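首页 | 问问大家 | 家务 | 数码 | 维修 | 登录

家里的杂活,机器到底能不能干了?

Etelka Szűcs
来问问各位,有没有真正用过能收拾东西的机器的?不是扫地机啊,扫地机我家有,用了好几年,挺好的,就是遇到袜子会哭。我说的是那种能把桌上的东西拿起来、放回原处的。我家两个小的,每天晚上八点多桌子上就是一锅粥:喝了一半的奶、抹布、泡沫字母、磁力片,还有不知道从哪个口袋里掏出来的零碎。我和老公轮流收,轮到谁谁叹气。

前阵子刷到 Hestau 的一个演示,一条机械臂叠毛巾,叠得还挺像样,我当时就心动了(老公说我是被音乐骗的)。评论里有人说明年就能买到,也有人说再等二十年。我完全不懂技术,就想知道:现在这种东西到哪一步了?要不要先把钱攒着?还有,我弟在小加工厂上班,他说他们车间早就用机械手了,那为什么家里就不行?

谢谢大家,说得通俗一点哈!

Keegan Nepia
别买。等着吧。我同事买过一个 Wondent 的桌面小臂,夹笔都费劲,现在在柜子上落灰。

Kauko Kemppainen
楼上说得有点绝对,不过结论我基本同意,今年别掏钱。

我在 Greddale 一家包装车间干活,天天跟机械手打交道,先回答你弟那个问题。我们线上那台一个班能码 1,563 箱,很少出错,看着特别神。可是它面对的箱子永远是同一个尺寸,从同一个口过来,朝同一个方向。有一回供应商换了胶带,箱子表面反光不一样了,它就愣在那儿,我们几个人手搬到下班。你说它聪明吗?它就是在一个专门为它收拾好的地方干活。你家饭桌可没人替它收拾(能有人收拾你还要它干嘛,哈哈)。

家里难在哪儿,我自己瞎琢磨加上平时跟调试的师傅聊天,大概有这么几样:

一、东西软。抹布、衣服、袜子,每次团起来的样子都不同。叠毛巾的演示你看着好,你留意一下毛巾一开始是怎么摆的,好多都是平铺在桌面上,旁边什么都没有。你把毛巾揉成一团扔在奶壶底下再让它叠叠看。

二、东西挨着东西。人伸手去拿一个瓶子,手指头会自己绕开旁边的杯子,根本不用想。夹爪比手指粗,又硬,旁边要是有个瓷的,碰一下就可能滚下桌。所以单拿一件和从一堆里拿一件,难度差得远。

三、力气。这个我觉得是最有意思的!塑料奶瓶,满的和空的分量不一样,捏重了瘪,捏轻了滑。我们车间的夹爪调一次力道,能管很久,家里每拿一样都得重新来。现在很多夹爪会在指头上加一层带棱的软垫,碰到东西能让一让,比光溜溜的硬板强不少。夹个鼓肚子的哈哈D钙奶瓶,让它立着不倒,我觉得现在真没那么难了,难的是旁边那一摊。
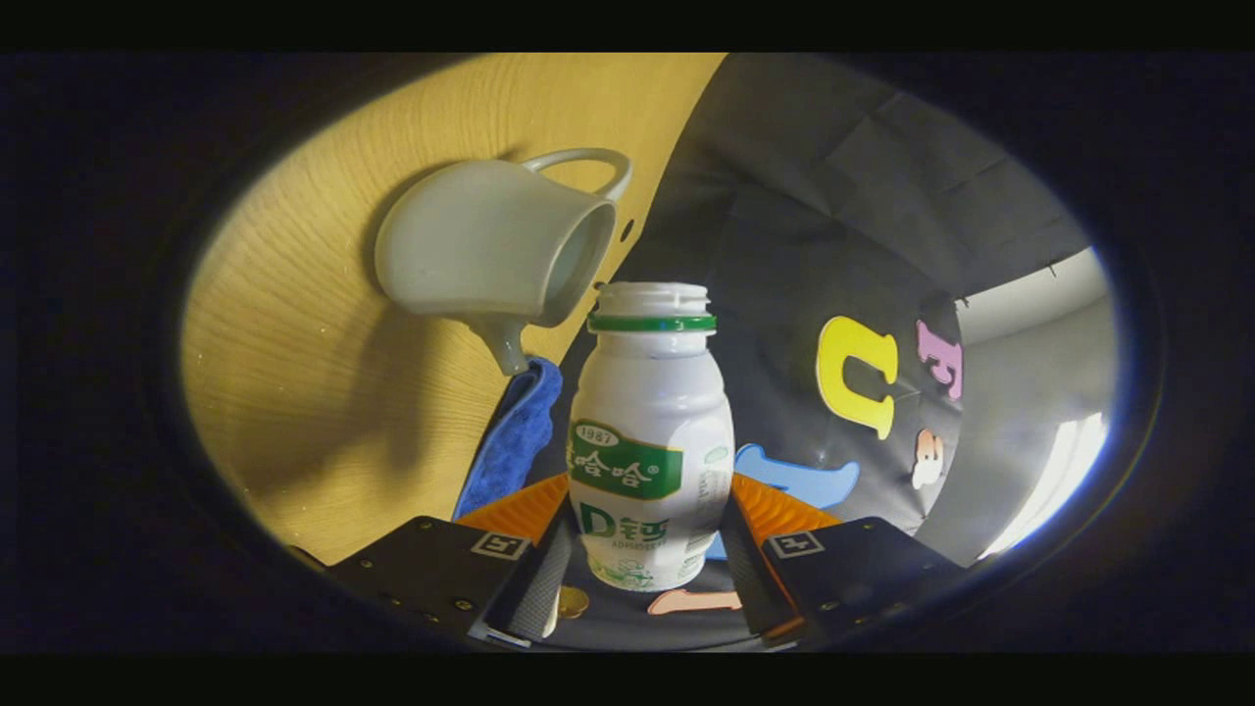 四、出了错没人管。车间里机器一停,灯就闪,我过去按一下,完事。家里要是晚上它把奶弄洒了,接着又拿抹布去抹,越抹越大一片,你还得从床上爬起来。我问过调试的 Gyula Pintér 师傅,他说他们试过让机器收一张乱桌子,连着试了 174 次,中间得有人伸手帮忙的差不多占了一半。一半!那我还不如自己收。

不过也别太灰心。这两年进步确实快,以前机器认东西得一样一样教,现在换个没见过的瓶子,它多半也敢伸手了。我个人猜(纯猜啊),最先能进家门的是那种只干一件事的,比如把散的泡沫字母捡进筐里,慢一点没关系,半夜慢慢捡。样样都会的那种,别信广告。

真想现在就省事的话,我家的土办法:桌边放个大盆,八点一到,不管什么通通扫进盆里,第二天让孩子自己挑。花了 5 块钱,比机械臂便宜。

Evander Jardine
补充一句价钱。我十一月去看过 Pumphrey 的样机,单单一只夹爪报价 1,077,还是不带臂的,臂和电脑另算。销售给我演示抓杯子,抓了三回,头一回碰倒了,后面两回都行。杯子是他摆的,我说我来摆一个,他笑笑说今天电量不太够……

另外家里有小孩的话先问清楚碰到手会不会自己停,这个比会不会叠毛巾重要多了。

联系我们 | 版权所有 | 返回顶部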